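The Reading Room at Husberg

Notice to Residents

The Office of Tenancy at Husberg House wishes to inform all residents that the reading room on the second floor will close at the end of September. The room has been in continuous use for 51 years. Its contents will be offered first to the residents, then to the Gradance branch library, and whatever remains will be removed at the Office's expense.

Residents who hold a key are asked to return it to the front desk. Residents who hold a book are asked to return the book. The Office has no record of how many keys were issued.

Questions may be put in writing to the undersigned.

Garba Olatunji
Manager, Office of Tenancy

First Reply

The undersigned has received one letter in response to the notice. It came from Tamunoemi Ezeani, of Apartment 17, and is entered here in full, as the rules of the house require.

"Dear Mr. Olatunji,

I have a key to the reading room and I do not intend to return it. My reasons are as follows. The key was given to me by the late Mrs. Sayegh, who ran the room before your Office existed, and it was given on the condition that I lock up on Tuesday nights. I have locked up every Tuesday night since. If the key is returned, the condition cannot be met.

I also have a book. It is the second volume of a history of the Tedby canal. I have not finished it.

Respectfully,
T. Ezeani"

The Office replied the same week. It thanked Ms. Ezeani for her letter and for her service. It noted that the reading room would have no door to lock after September, as the wall was to be taken down and the space joined to the laundry. It extended the loan of the canal history to the last day of the month.

Inspection of the Room

In keeping with the rules, an inspection was held before the closing. Mr. Olatunji attended for the Office. Ms. Ezeani attended for herself.

The room was found to be in fair condition. The radiator was working. The long table had been sanded at one end and left as it was at the other. The shelves along the north wall held the general collection, and the shelves by the window held what the card catalog called "Local, Canal, and Other." Under the window was a chair with a green cushion, which Ms. Ezeani stated was not part of the collection and was not to be offered to Gradance.

Mr. Olatunji asked whose chair it was.

Ms. Ezeani stated that it was Mrs. Sayegh's.

Mr. Olatunji observed that Mrs. Sayegh had been dead for some years. Ms. Ezeani agreed that she had. The chair was entered on the list as "Chair, one, held," and the inspection went on.

In the drawer of the long table they found a logbook. It recorded each night's closing, with the name of the person who locked the door and a short remark. The remarks in the early pages were practical. "Lamp out by the door." "Window stuck, left open two inches." "Boy from the fourth floor asleep, sent home." Further on the same hand had grown smaller, and then a different hand began. Mr. Olatunji read several pages standing up. He then sat down, though not in the chair.

He read aloud an entry from a Tuesday in winter. "No one came. Stayed until nine in case."

"You wrote that?" he asked.

"I wrote most of those," said Ms. Ezeani.

The inspection had been scheduled to take one hour. It ended when the night porter came up to ask whether anyone was still there.

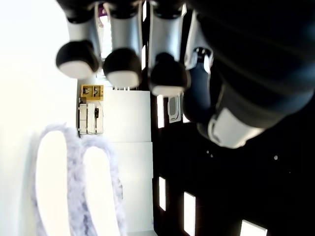 The Matter of the Canal

On the last Tuesday of the month Mr. Olatunji came to the second floor at seven in the evening. He was not on duty. He carried the first volume of the history of the Tedby canal, which he had found in a box marked for removal, and he asked Ms. Ezeani whether it was necessary to have read the first in order to follow the second.

She told him that it was. The first volume dealt with the decision to dig, and the second with the consequences.

They read at opposite ends of the long table, Mr. Olatunji at the rough end. Rain came on after eight. At one point he laughed, and on being asked for the reason he read out a passage in which the canal company, having dug for 3 miles in the wrong direction, had resolved by formal vote to regard the direction as correct.

"They voted on it again in my volume," said Ms. Ezeani.

"And how did it come out?"

"You had better read it in order."

At nine o'clock she took the key from her coat and held it out to him. He looked at it and said that he believed Tuesday was her night. She locked the door and wrote the entry in the logbook, having first forgotten to do so and gone back in. It read: "Two present. Rain. Lamp out."

Amended Notice to Residents

The Office of Tenancy at Husberg House wishes to inform all residents that the closing of the reading room has been postponed. The laundry will be enlarged on its other side, where there is a storeroom that has been found to contain only paint.

The postponement has no fixed end. It will be reviewed when the undersigned has finished the history of the Tedby canal. Residents should be aware that the history is in five volumes, that the print is small, and that the third volume has been missing from the shelf since before the present Office was formed. Any resident who has it is asked to keep it for now.

The general collection may be borrowed as before. The chair under the window remains held.

Keys already issued are to be kept by those who have them. The door will be locked on Tuesday nights at nine by Ms. Ezeani of Apartment 17, and on the other nights by the porter.

Garba Olatunji
Manager, Office of Tenancy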